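The Shelf Above the Desk

I have been putting off the spare room since December, when I shut the door on it and told myself it was resting. It is a small room with a desk, a closet that doesn't close and a set of wire cubes I bought in my first apartment, the kind you snap together with plastic corners until they lean. I write there, in theory.

What got me moving was Chia-jung Pan, who is staying for a week in the spring and asked, very politely, if there would be a floor. I said of course there would be a floor. Then I went and looked, and I could see enough of it to stand on if I kept my feet together.

So I made a plan. The plan came from a tidying app called Stuveo, which wants you to log every item you touch and decide its fate on the spot. I logged 47 things the first evening and got a little badge with a broom on it. Fifteen of the 47 were charging cables, and I owned nothing that would accept eleven of them. I kept those eleven for two more days, in case. Then I put them in a bag, and I kept the bag.

The trouble with doing a desk is that you can't do it from above. From above everything looks like a pile, and you pick at the top of the pile and feel productive. You have to get down low and look at what is standing on what, and where the cords go, and which object has been quietly holding up four others. My knees had opinions. I spent most of a Saturday-feeling afternoon at that level, with the ceiling light on, meeting my possessions from underneath. 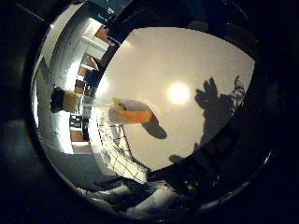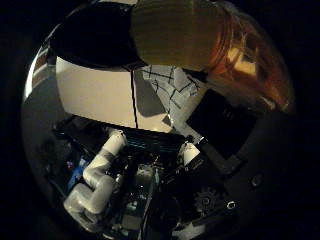

The ceiling light and the wire grid in the first one, the dangling black cable in the second.

I still can't tell you where every cord in that room ends up. I followed one behind the desk, lost it, came out the other side holding a different one and decided we'd call it even. There is a product for this, naturally. It's a cable tray from Utier, and it cost me more than the lamp whose cord it was meant to hide. It screws to the underside of the desk with 2 screws, both of which I dropped, and one of which I have since found with my heel.

The wire cubes I meant to throw out. I had them unsnapped and leaning by the door, and then I needed somewhere to put the things I'd taken out of the wire cubes. You can see how that went. They are back up, one level shorter, and they lean the other way now.

The app says I am 81 percent done. I don't know how it knows. It has never asked about the closet, and I haven't brought it up. The last of the paper went into a box marked Jirnside, after the street I lived on when I last opened it, and the box went under the bed that doesn't have a mattress yet.

The mattress is next. Chia-jung says an air one is fine. I have one of those somewhere, and I'm fairly sure it's in the closet.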